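Review: Grurkwood Home Robot Kit with the Jelcombe House Simulation

Reviewed for the Alstead Shared Workshop by Berenice Pacheco and Thanakorn Sombatkul
Posted 7/3/20

The Alstead Shared Workshop reviews tools and kits before adding them to the member lending list. The Grurkwood Home Robot Kit is a wheeled base with a single arm, delivered in parts, for members who wish to build a small household robot. It comes with a license for Jelcombe House, a simulated home in which the control program can be tested before it is loaded onto the machine. The software may also be bought alone for $70. Our review covers both, with more attention to the software, where our members spent most of their hours.

Assembly

The base went together without difficulty. The holes were drilled accurately, and the fasteners were sorted by stage. The arm took longer. The printed guide shows the shoulder bracket from one side only, and we fitted it backward on the first attempt. The supplier, Panyasiri, sent a corrected page when we wrote to them. Purchasers should ask whether their copy of the guide includes it. Cable lengths are adequate but leave little slack at the elbow.

The Jelcombe House Software

Installation on the workshop computer was simple. The house opens with its furniture in place, and the user may move the simulated base from area to area by keyboard or by program. The supplied library lists 627 household objects. Placement can be changed through a plain settings file that a careful beginner will be able to edit.

We value the ordinary clutter most. A robot built at home must work near tools and fixtures that differ greatly in outline, and the software offers plenty of these. Thin upright items proved the hardest test for our program, which repeatedly planned a path too close to a handle leaning on a wall.

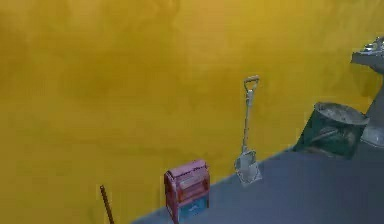 Jelcombe House: shovel, bucket and sink along the yellow wall.

Large plain walls were a second difficulty. Our position estimate drifted whenever the base turned toward one, and the fault did not appear in our earlier trials with printed markers. We consider this a useful result. Finding it in software spared us a great deal of time on the workshop floor.

Image quality is modest. Objects look slightly soft, and small metal parts such as faucets lose their edges. Members who intend to train a vision program should plan to add real photographs of their own rooms. For route planning and basic obstacle work, the level of detail was sufficient.

The living room is the better furnished part of the house. The side table carries two lamps and a white animal figure, and the sofa has a throw blanket and a quilted pillow. 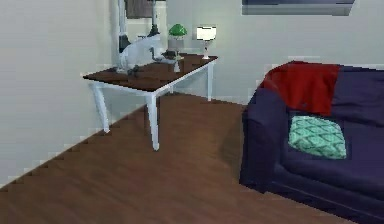

We set our program the task of approaching the table and stopping within reach of the green lamp without touching the sofa. It completed 2,000 runs overnight with no crash of the software. Several of those runs ended with the base too near a table leg, and the log made the cause easy to find. The log viewer deserves credit. It opens quickly, and each run can be replayed from any point.

Moving the finished program onto the robot required two changes, both to the wheel settings. The manual gives the wheel size in one chapter and a different figure in another. The second is correct.

Support and Updates

Panyasiri answered our messages promptly and in clear language. An update with softer floor materials is promised for December. We have not seen it and have given it no weight in this review.

Recommendation

The kit is approved for the lending list. The software is approved for use on the workshop computer, and members may reserve it at the front desk. First-time builders should allow extra time for the arm and should complete the simulated exercises before powering the base. Members who already own a suitable robot may find the software alone to be the better purchase.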